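Search questions and answers... Search

Hand dyeing at Mikilico: frequent questions

My name is Tomás Bettencourt and I dye cloth to order in a small workshop. I receive many of the same questions by e-mail, so I have put my answers on one page. If your question is missing, please write to me and I will add it.

What kinds of fabric do you accept?

Cotton, linen, hemp, viscose and silk. Wool I accept only from September until the spring, when I have the acid dyes prepared. Polyester I do not dye at all. Please look at the label before you send, and if there is no label, tell me what you know. A mixed fabric will take the color only in its natural part and the result is paler than people expect.

How much cloth can I send at one time?

The large pot takes 1000 grams of dry cloth for one color. You can send up to 2000 grams, but then it will be dyed in two baths, and between two baths there can be a small difference.

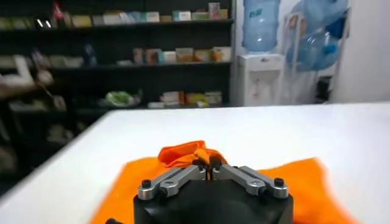 If you need all the pieces to match, for example for curtains, stay under the limit of one bath. Weigh the cloth dry on a kitchen scale. I weigh it again when it arrives, and if it is too heavy I write to you before I start.

Must I wash the cloth first?

Yes, please, with an ordinary detergent and without softener. New cotton often has a finish on it which keeps the dye out in spots. Old tablecloths can have grease that you do not see until the color shows it. I cannot repair such a spot afterward.

How long does it take?

21 days from the day the parcel arrives. In the weeks before a holiday it can be longer, and then I put a notice on the order page.

How do I choose a color?

The three color cards are called Anside (grays and blues), Fidia (reds, oranges and yellows) and Hjaltested (greens and browns). Each card has eight samples on cotton. I send the cards by post and you keep them.
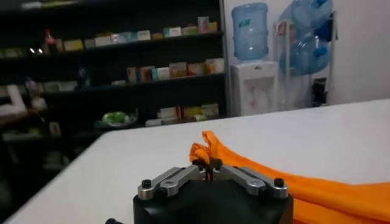 A sample on a card is small and flat, and a large piece of cloth behaves in another way. Before you decide, hold the card near a window and also under the lamp of the room where the cloth will be used. Strong colors need the most care. Take a bright orange cloth such as the one in the picture: even gathered in a fold it draws the eye, so on a whole sofa it may be too much for you. In this case ask me for the same color at half strength. The price does not change.

Will the color run in the wash?

A little in the first two washes, mostly with the reds. Wash the piece alone, in cool water, and take it out of the machine when the program finishes. Do not leave it lying wet on something white.

Can you dye over an old color?

Only toward darker. Blue over yellow will give a green, and nobody can make a pale pink from a brown. I do not use bleach on customers' cloth.

What happens if I do not like the result?

If I made an error, I dye it again without payment or return your money. If the color is correct but you have changed your mind, I can dye it darker for the price of a new bath.

Answers last checked 19 Dec 2022.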